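Notebook, July. Bench 2, Detedmont annex.

Subject: drift in the kitchen scale check, and what to do about the Gamness load cells.

Carried over from the last entry. The 1,000 g reference mass read 1,009 g on unit B at the morning check, 8:40 a.m., after a normal warm-up. Unit A read 1,000 g. Both units sit on the same bench, run from the same supply and had the same firmware loaded. The tolerance on the sheet is 2 g either way at this load, so B is out by a wide margin and is tagged. Do not use B for the recipe weights until this entry is closed.

Checked first

Level. Both bubbles centered. Turned B through a quarter turn four times and repeated the reading each time. No change beyond the last digit.

Reference mass. Wiped with a dry cloth, handled with the cotton gloves, put on A, then B, then A again. A agrees with itself. The mass is fine.

Zero. B returns to zero when unloaded, within one digit. So the error is in the span, or it grows with load. A plain offset would show at zero as well.

Corner load. Put the 500 g mass on each corner of the pan in turn. Front left reads 3 g higher than the other three corners. This is new. The last corner test on the sheet had all four the same. I would like to know which week it changed, but the corner column was left blank for most of June. Please fill in the column even when the result is boring.

Background for the recipe weights

The Navickas kitchen sheets give everything by net weight, including canned goods, and the packers have been weighing cans full and subtracting a fixed tare. That works while the can is the same. Two suppliers changed theirs in spring and the tare on the sheet was not updated, so part of the error we were chasing last month had nothing to do with the scales. I weighed 6 empty cans from the Menport carton, rinsed and dried, labels on. The spread was 1 g from lightest to heaviest. One tare value for the carton is good enough, and the old value should be struck out on every copy of the sheet, including the one taped inside the cupboard door.

Small cans are the worst case. A 4 g tare error on a large tin disappears into the tolerance; on a small one it is a visible part of the net weight.

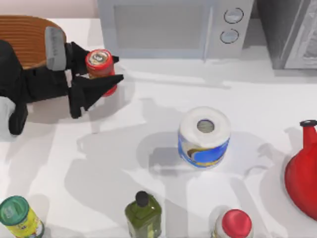
Span test on unit B

Loaded in steps of 200 g up to 1,000 g, then back down. Waited 30 seconds at each step. Readings up:

200 - 202
400 - 404
600 - 605
800 - 807
1,000 - 1,009

Coming down, each reading was within 1 g of the same step going up. Hysteresis is not the problem. The error is close to proportional to load, a bit under one percent. A calibration constant that had been overwritten would look exactly like this. A cell replaced without recalibrating would look the same, but there is no record of one and the seal on the underside is unbroken.

The corner error does not fit either explanation. A bad constant scales all four corners by the same factor. So there are two faults, or one mechanical fault that happens to look proportional when the load is centered. I lean toward the second.

Opened B

Four screws, plus one under the rating label (easy to miss, and the reason the last case got cracked). The Gamness cell is a single-point type bolted to the base at one end and to the pan support at the other. Found the front left overload stop screwed up further than the rest. Clearance there took the 0.1 mm shim and refused the 0.2. The other three took 0.3 without touching.

Backed the stop off until it matched. Put the lock nut back with a drop of the weak thread compound. Closed up and warmed up again for an hour.

Corner load after: all four the same, within one digit. Span after: 1,008 at 1,000. So the stop accounts for the corner error and for very little of the rest. I was wrong about it being one fault.

Bench notes

Surface matters more than I had been allowing for. The worktop flexes if someone leans on it near the overhang, and B moves by 2 g when that happens. A moves by 1 g. For any check, put the scale over a cabinet side panel where the top is supported from below.

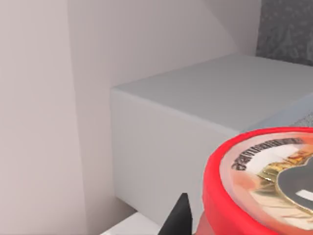
Drafts are a smaller effect. With the vent fan on high, the last digit wanders on both units. With the fan on low it does not. I have written "fan low" at the top of the check sheet - it was an unwritten habit before and new people had no way to know it.

Recalibration

Did a two-point calibration on B, zero and 1,000 g, following the Gamness procedure. The first try was rejected with an error code that the manual does not list. The second try was accepted with no change in what I did. Readings afterward: 200, 400, 600, 800, 1,000, all exact to the digit.

Left the 1,000 g mass on for 20 minutes to look for creep. It gained 1 g and stayed there. Within tolerance.

Open items

Unit B stays tagged until it has passed the morning check 6 times running. Log each one, pass or fail.

Read back the calibration constant after every power cycle for now. If it changes by itself, the memory is suspect and the board goes back.

New tare for the Menport cans to be entered on the sheet. Old copies to the recycling bin.

Order another set of shims. The 0.2 has a kink in it.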